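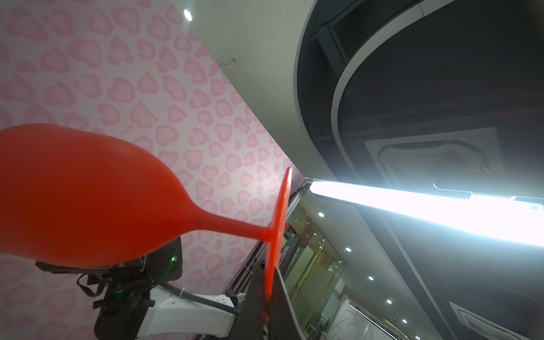

Wrist view, red glass held by the foot.

12/04/2020. Stindico, glass rack task, two-arm policy. Retrained overnight on the pruned set: 3,379 episodes, down from 3,751. Dropped everything where the wrist and fixed streams drifted apart. Tu loader unchanged.

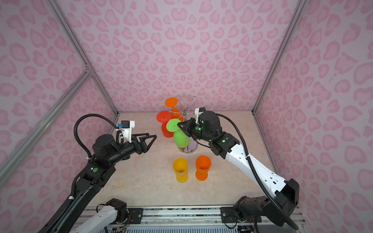

Hang order is the open question for the Grodgate planner. It scores each placement on its own and ignores what is already on the hooks. Red and orange hanging, green at the rack in the right gripper, and from the fixed view the green foot covers part of the red bowl. A fixed-view detector alone will lose red there. Plan: weight the wrist stream higher once two hooks are filled, and rerun the 417 held-out starts from February. Baseline finished 277 of those.

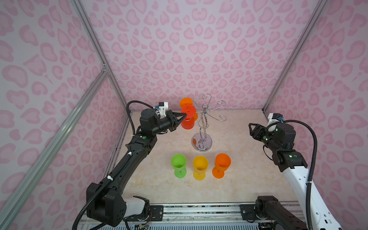

Fixed view, hooks clear, left gripper on the stem.

To do: log gripper width at 2x rate. Check whether Wora still resets the hook labels between episodes. Overlap mask not written yet.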